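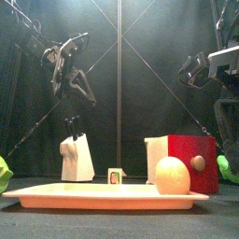
Worktop storage: knives, trays and small drawers

A knife block takes up less depth than most people allow for it, but it needs clear height above the handles. Measure from the worktop to the underside of the wall cupboard, then draw the longest knife fully out of the block and measure again from the point of the blade. If the second figure is larger than the gap, the block has to stand forward of the cupboard or go elsewhere. A slanted block with the handles angled slightly backward, like the white one with two black handles, should be turned so that the handles face the person using them. Keep a shallow tray in front of the block only if it can be slid aside with one hand. A tray with a wide, flat rim is easier to grip at the edge than one with a rolled lip, and a pale rim shows spills early.

Trays

Use the tray for things that are handled every day and put away every evening. Heavy items go at the ends, over the supported part of the base. A sloped side collects crumbs in the corner where it meets the bottom, so tip the tray out before wiping it. Warm water and a little washing-up liquid will do for most finishes. Painted trays should not be left to soak. Dry the underside too, as a damp tray on a dark surface leaves a ring that is hard to see until it has set.

Knife blocks

Turn the block upside down over newspaper and tap the base. Clear the slots with a bottle brush no wider than the slot itself. Wooden blocks are left inverted overnight to dry; plastic ones can be rinsed. Knives go in dry. Where the slots are horizontal the blade lies flat and the edge is spared; in vertical slots, put the knife in with the spine resting on the wood.

Small drawer units

A single round knob should be checked twice a year. If it turns in the hand, take the drawer out, hold the knob still and tighten the screw from inside. A screw that will not bite can be packed with a matchstick and a drop of wood glue, left 9 hours and refitted. Runners that stick are rubbed with candle wax on both faces. Oil is not suitable, as it gathers dust and swells some timbers.

Felt-covered fronts are brushed dry in one direction. Halina Olszewski wrote in April to recommend a clothes brush for this, and it does lift lint well. Test any cleaner on the back edge first.

Spacing

Nghĩa Lã fitted the worktop at the Plultgate kitchen, which is 700 mm deep, with drawer units at the back and the tray in front. The drawers then opened only when the tray was moved. Leave the full travel of the drawer clear, or set the unit at the end of the run and face it sideways.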